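3.2 Laying out the drinks table

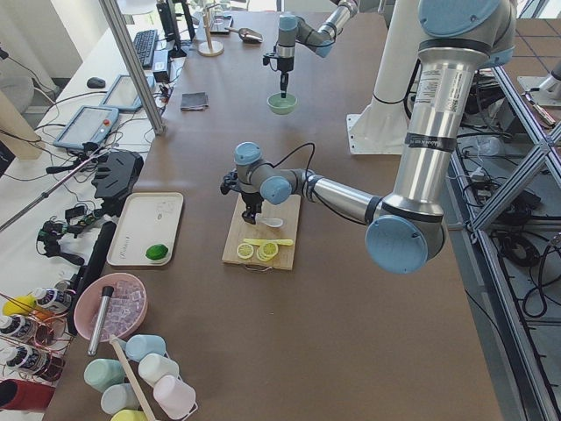

I should say at the start of this section that I never meant to write about lemons. The study was supposed to be about how people share out space on a worktop when they make cold drinks, and I had the fruit down as a minor detail. Then I read back through my notes from the Hatero sessions in April, all 108 of them, and the cutting board came up on nearly every page.

What I kept noticing is that the board gets the best spot. People put it where they can reach it without stretching, and everything else gets pushed out to the sides (ice, cups, whatever fruit hasn't been cut yet). Figure 4 shows the sort of layout I mean, with lemon slices and a small white spoon on the board, and the tray with the lime, the pink bowl of ice and the pastel cups all over on the left. I call this a "board-first" table, and I'm quite fond of it!

Figure 4. A board-first table. Sliced lemon on the wooden board; ice, cups and a whole lime kept to the left-hand side; a pale green bowl further back.

Cups were the messy part. I'd expected neat rows, probably from reading too much Qin, whose drinks tables always sound so tidy. In my notes the cups were mostly in a huddle, and some were lying on their sides, as they are in Figure 4. I did try scoring this for tidiness with the Zuston sheet, but it has one box for "cups upright" and one for "cups stacked" and I had neither, so I gave up and wrote a sentence for each table instead. It was slow going – I got through a whole pad of paper – but the sentences were far more use to me later on.

Ice is simpler. It wants a bowl of its own, and in the Handness kitchen it nearly always went next to the cups, a short scoop away. I'd like to know if that still holds on a narrower worktop, where the board takes up most of the width and the bowl has to go behind it. Section 3.3 picks this up with the smaller tables, where I also had to drop the tray.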